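Print | E-mail
Home | News | Reviews | Interviews | Contact

Endumow gripper service: what the subscription covers

Erdal Kurtuluş does not like the word "turnkey." His firm, Tristex, leases tabletop manipulation kits under the name Endumow, and the contract covers arm, fingers, wrist camera and remote tuning. "The customer supplies a table and the objects," he said. "We supply grasps that work on them, up to a limit."

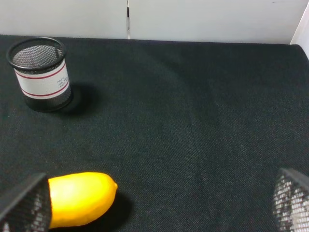

CIEŚLAK, May – The limit is 300 grams in the standard plan. Kurtuluş puts the finger pads at 254 hours of service before replacement. The pads have a lattice face, and he considers them the main consumable. "Motors outlast the lease. Pads don't."

Mesh cups and smooth, rounded items are both in the basic object set.
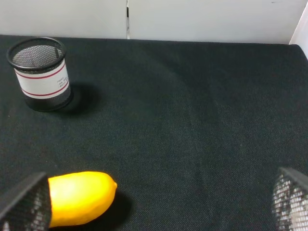

Selim Kaplan
Contributing Editor, Automation

Asked about wrist-camera views, Kurtuluş conceded that a finger can hide one end of an item. The software, Workedlow, then estimates the rest of the outline. "It is an estimate – we log it as one."

Cloth is priced separately. A towel has no fixed shape, so the 2 standard grasp models do not apply, and tuning took some 2,268 trials.

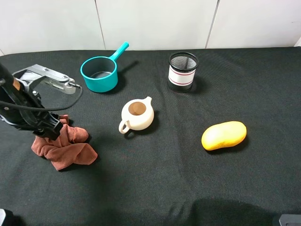 Towel held by its top folds.

"Folding is not in the plan," Kurtuluş said. "Pick and place is." Pad sets ship with the quarterly invoice.

Print | E-mail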